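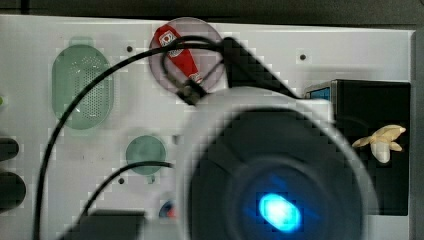 Four Kitchens, One Barley Soup
Project report by Fung-ping Yuen and Cyprian Nowicki
Food Studies, Rakeswood, 09/04/2019

When we first sat down to choose a topic, we had far too many ideas (Cyprian wanted to bake bread every week, and I wanted to eat it), but we kept coming back to barley soup, mostly on account of the one his aunt makes with dried mushrooms. Our question was a simple one: how long should the barley soak before it goes in the pot?

We used 300 grams of pearl barley for each batch and simmered it for 60 minutes with carrots, celery, a bay leaf and plenty of black pepper. One batch had no soak, one had two hours, and one sat overnight in the fridge. Cheuk-hei Kuo and Pak-hei Su very kindly cooked the same three batches at home, and so did our teacher, King-fai Fu, who added dill to all of his and would not be talked out of it.

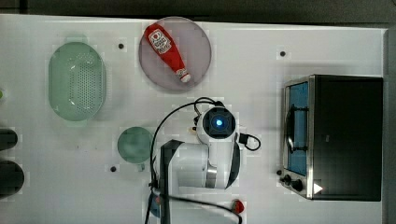
The overnight barley was the softest, as we expected, but it also thickened the broth so much that by the next day it was closer to porridge. Most of our tasters liked the two-hour soak best, and I have to say I did too, especially with a heel of rye bread. The batch with no soak was chewy, though Pak-hei had three bowls of it.

If we did this again in January, we would weigh the leftover broth and try hulled barley as well.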